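Filed under: Rentals & Housing | Threads
Search this site Enter keywords
Print this thread
E-mail this thread

Moving out of the Brivville flat at the end of September. Posting what I've learned about getting a bond back, as a few people asked last time.

Find your entry condition report first. Mine was in a drawer with the oven manual. If the agent never gave you a copy, ask in writing.
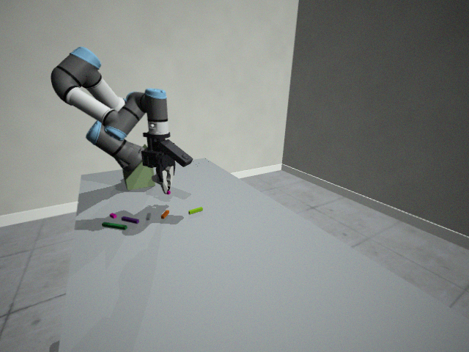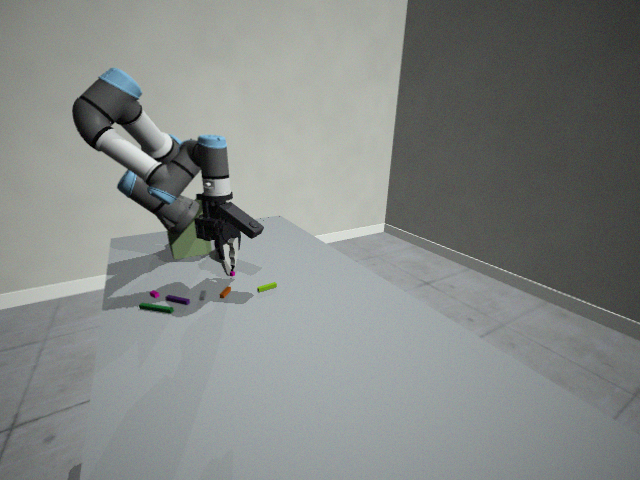
The report had 37 items on it. I went room by room and wrote the current state beside each one in pencil. Took most of a morning.

Fair wear and tear is not damage. Faded curtains and a worn patch of carpet at the door are wear. A burn mark on the bench is yours.

Carpet cleaning: I rang Jilero and Hsieh Carpet Care. Hsieh quoted $126 for two bedrooms and the hall. Jilero wanted more and couldn't come until the week after. Went with Hsieh. Keep the receipt.

Check your lease before you book anyone. Mine only asks for professional cleaning if you had a pet. I had a cat for 8 months, so that was that.

Picture hooks: I left the ones that were there when I moved in and took out my own. Filled the holes with the cheap filler from Jiden Hardware. The colour match isn't great but it's behind the door.

The oven took longer than everything else in the kitchen put together. Do it the night before, not on the day.

Final inspection is at 8 am. I'm going along. You're allowed to ask.

Someone asked about the garage remote. It's on the keys list, so yes, it goes back. So does the spare letterbox key, which I still can't find.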